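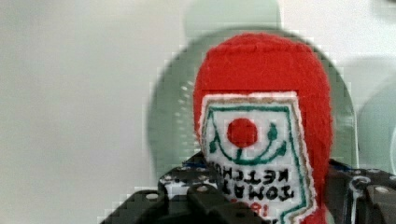 Notes by Nhyira Akolgo
Craft and play session, Midville, May

Start with the ketchup. Leave it up while people find seats.

Ask for hands: who has knitted food at home? Who has seen a child play with it for longer than a week? Wait. Expect fewer hands the second time.

My position, for anyone who read the programme and thought I was here to sell patterns: I like these things and I don't believe most of what is said about them. The claim I keep meeting is that soft play food teaches children to eat better. I've asked three pattern sellers where that comes from. Two sent me to each other.

Point at the label. Fringed edge, green border, red dot for the tomato, KETCHUP and TOMATO in black stitching. That is a lot of needlework for a toy condiment, and I'd like us to ask who it's for. A two-year-old can't read it. My guess is the grown-up buying the present.

(Mirjam Leitner disagrees and will say so. Let her, but keep it short.)

Trevska playgroup. We put out 49 pieces of play food, knitted, felt and plain plastic, and wrote down what got picked up. 516 pick-ups over the month. Knitted pieces came to 132. People hear that and say it's good. Ask them good compared with what – we never put the same food out in all three materials, so a knitted sauce bottle was up against a plastic cake. I'd choose the cake.

Don't skip that part even if time is tight. Last time I did and someone quoted the number back to me in the tea queue as proof.

Washing. Fuzzy red yarn and felt trim: I would want to see it go through a machine before I gave it to a group. "Hand wash" on a toy means it doesn't get washed. Jankauskaitė pattern says cool wash, no spin. Read it out, let them groan.

What I'd keep: the shape. Wide, rounded top, no corners, and a child knows what it is from across the room. Plain red would do that without the label.

Questions. If asked about the Trusen kits, say I haven't made one.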